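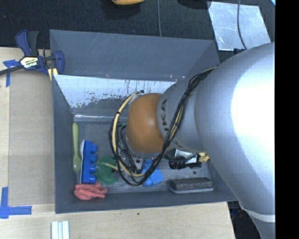 How to Practice Free Kicks on Your Own

You need a ball, a goal and a bit of space behind it so you are not chasing the ball down the street. Two or three balls save a lot of walking. Flat cones are useful but a pair of water bottles will do.

Warm up first. Jog the width of the field and back a few times, then pass the ball against a wall or a fence with both feet. Do not start by shooting hard. Most groin strains at our club come in February, when the ground is cold and people skip this part.

Setting up

Put the ball down 20 yards from goal, a little to the left if you kick with your right foot. Count 10 yards toward the near post and stand your cones there. That is where the wall would be. If you have a practice wall, use it. The folding one from Pukero is fine on grass but falls over on artificial turf unless you put sandbags on the feet.

Turn the ball so the valve faces you. Some players say this makes no difference. It gives you the same starting point each time, and that helps when you are trying to work out what went wrong.

The kick

1. Take three or four steps back and one to the side.

2. Plant your standing foot level with the ball, about 9 inches away from it.

3. Strike the ball low and slightly off center with the inside of your big toe joint. Keep the ankle locked.

4. Let the kicking leg swing across your body. Stopping it short takes off the spin.

If the ball goes over the bar every time, you are leaning back or your standing foot is too far behind. If it goes straight with no bend, move your contact point farther out. If it hits the cones, slow down your run and get under it a little more.

How many

Take 80 kicks a week, split over 2 sessions. Going up to 100 is all right for adults, but younger players should stay lower. Stop when your hip or thigh starts to ache.

Write down how many went over the wall and on target. Goals do not mean much without a keeper. At Gromness we use a page in the back of the training diary, with one column for each side of the field.

When you are hitting the target more often than not, move the ball back 2 yards and start again.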